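Pateck W3 Workstation, refurbished
By Chia-jung Sin, 8 December 2019

The Pateck W3 is a full-size workstation which we buy back from offices, open, clean and sell again. It is meant for people who need a steady machine for drawing, video or office server work, and who like to change parts by themselves. Each unit is checked by Po-yen Lo in our Skaltel workshop before it gets a stock number.

The expansion area is the reason many customers choose this model. There is one long white PCI slot for older cards, and beside it the black PCI Express slots in different lengths. The slot covers at the rear wall are held by blue plastic clips, and each clip has a small round screw. Please use a hand screwdriver – an electric one can break the plastic.
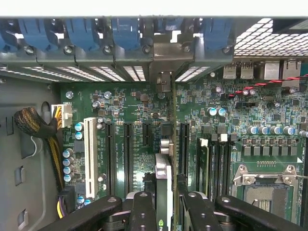

Units with the NVIDIA graphics card are sold with the card already seated. If you prefer your own card, write this in the order and we will take ours out and reduce the price. The length of the new card should be measured first, with the power plug included.

The power cables run in black braided sleeving along the side wall of the case. One of them ends at the connector marked POWER 2 on the board. Do not remove this plug when you only want to change a card. After any work inside, look that no wire is lying over a slot.

Price with graphics card: $294
Price without graphics card: $237
Warranty: 11 months, parts and labor
Delivery: 3 working days from Skaltel
Not included: monitor, keyboard, mouse

Small scratches on the outside are possible and are not a reason for return. Deep dents we repair, or we use the case only for parts. Spare clips and slot covers can be ordered from the Kwok parts list – please give the model name, as clips of the W2 have a different shape.

Last updated: 8 December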